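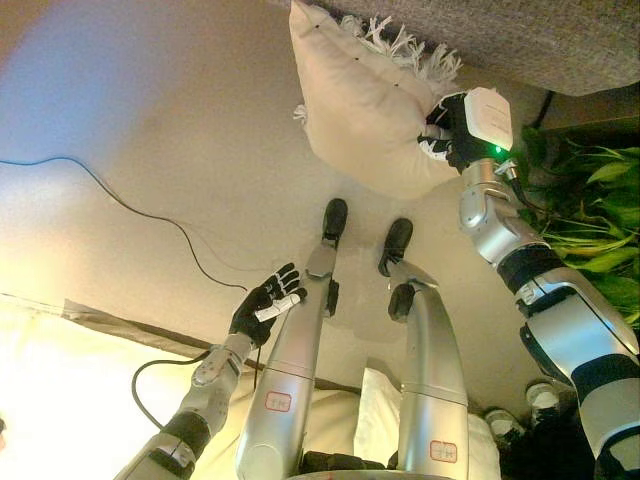

The Living Room, Once More With Pillows

Welcome back to the gallery, and thank you to everybody who wrote in after the hallway pages (Wilma Matheson, I did get your letter about the coat hooks, and you were right about the height!). This month it's the turn of the living room, the room we use most and tidy least, and the one I've been promising to put up since before the tomatoes went in. I'm calling the page Soft Things and Green Things, even though the heading says something else, and I'll let you decide which one stays.

The cream pillow with the fringe
I have a real weakness for fringe. It catches on everything and it never lies the same way two days running, and I still wouldn't trade it for a plain edge. The cream looks lovely against the gray of the upholstery, soft and a bit old-fashioned, like something from an aunt's house. Doaa Tazi talked me into a plump one instead of the flat kind I usually buy, and I've been thanking her ever since. If you have one like it, pick it up by a corner and give it a good shake before it goes back in its place, then pat the sides in toward the middle.

The gray fabric
Gray was the safe choice, I admit it. We went back and forth for most of a winter, with little squares of cloth pinned to the wall, and Rizwan held out for mustard right up to the end. What won me over was the texture. A smooth gray can look a little chilly in the morning, but one with some weave to it is friendly with nearly any color you set beside it, and cream most of all.

The green corner
Big leaves, bright green, and plenty of them! I like a plant that's allowed to spill over a bit into the room, so I don't tie it back or turn it to face the wall. Jurgita Žukauskas gave me the best advice I've had on houseplants, namely to wipe the leaves with a damp cloth on a Thursday evening and leave the poor thing alone for the rest of the week. The two small white containers on the floor near it are staying where they are for now. I tried three other spots and liked every one of them less.

The floor
Pale beige, and I'd choose it again tomorrow. It makes the whole room feel lighter in the late afternoon, when the sun has gone around to the kitchen side and the rest of the house starts to feel sleepy. Yes, it shows crumbs. So did the dark one we had before, and that one showed dust as well, so I consider us ahead.

A few of you asked whether there would be a rug. Friederike Görtz has one rolled up in her spare room that she swears is the right size, and we're going over in July to measure it and, knowing her, to be fed a great deal of plum cake. If it fits, it'll go on this page. If it doesn't, I'll probably put up the cake.

Next up: the linen closet, top shelf first.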